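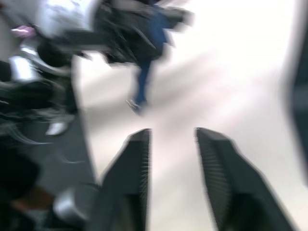
Research Editor, Legal Oral History Collection

Arnenum Law Library, Wivstead
Fixed term, full time
Reports to: Purificación Escobar, Head of Collections

The position

The Arnenum Law Library holds recorded interviews with retired judges, court reporters, legislative drafters and government lawyers. The recordings were made by several interviewers over a long period, to differing standards. Transcripts exist for most of them, but few have been checked against the audio and fewer still carry citations to the cases and statutes discussed.

The Research Editor will bring the transcripts to a standard suitable for publication in the Doucet Series, the library's line of annotated memoirs and interviews. The first volume covers the drafting of the state's administrative procedure code and is already under contract.

Duties

Check transcripts against source audio and correct them under the house transcription rules.

Identify each case, bill, hearing and public office mentioned by a speaker and supply a full citation.

Write footnotes where a speaker's account differs from the published record. Notes state the difference and the source. They do not argue with the speaker.

Prepare a biographical headnote for each interview, with a maximum of 600 words.

Review release forms and flag passages that may be subject to privilege, a sealing order or a donor restriction. Flagged passages go to Rory Pringle, Rights and Permissions, before any further editing.

Enter descriptive records in Zarnari, the library's catalog system. Training is provided.

Required qualifications

A law degree, or a graduate degree in history, political science or library science with substantial coursework in public law.

At least 3 years of work in legal editing, legislative research, court reporting or archival description.

Working knowledge of legal citation and of the structure of session laws, codes and legislative journals.

Ability to listen to recorded speech for long periods and to mark unclear passages as unclear.

Preferred qualifications

Experience with defamation or privacy review before publication. Reading knowledge of Spanish – part of the collection was recorded in that language and has not been translated.

Bar admission is not required. The position does not involve giving legal advice.

Terms

The appointment runs for two years, with renewal subject to funding. Work is on site in Wivstead for the first six months. After that, up to two days a week may be worked remotely, except on restricted recordings, which cannot leave the reading room. A relocation payment of up to $2000 is available against receipts.

How to apply

Send a cover letter, a résumé and one sample of edited or annotated work as a single PDF through the library's employment page. The sample should not exceed 2000 words. If it is drawn from confidential material, redact it before sending.

Shortlisted candidates will complete a paid editing test on a short transcript excerpt. Interviews follow with Purificación Escobar and Rory Pringle, in person or by video.

Applications close at 5 p.m. on Wednesday, August 26, 2026. Files received after that time are not reviewed. Questions on the duties or terms may be sent to the Collections office through the same page – please put the job title in the subject line.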